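The Inventory at Jurnley

The lease on the Hanmont flat required an inventory before the keys went back. I began with the white table, since the play kitchen was on it.

1. Soft goods

Ketchup bottle, plush, red. Embroidered label, numerals 1869. Condition good. My daughter called it Sun and fed it at every meal until June.

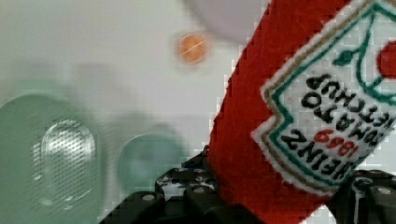
2. Flat goods

Plate, round, pale lavender. Orange slice beside it. Basket, light green, perforated. The form allowed 95 characters per line. I used nine.

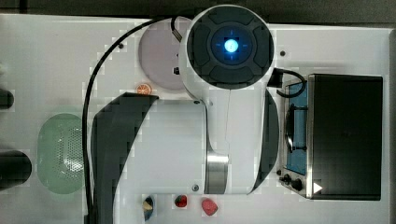
3. Remaining goods

Mug, mint green, on its side. Bowl, blue, small. Strawberry. Watermelon wedge. Under "value" I wrote 2 and crossed it out.

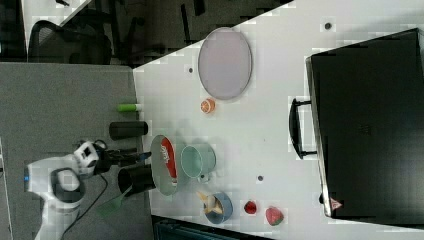
Reading time: 2 min

The clerk at Sanier asked which items were staying. I said the table. She stamped page 214 and asked about the bottle. I told her it was listed in error.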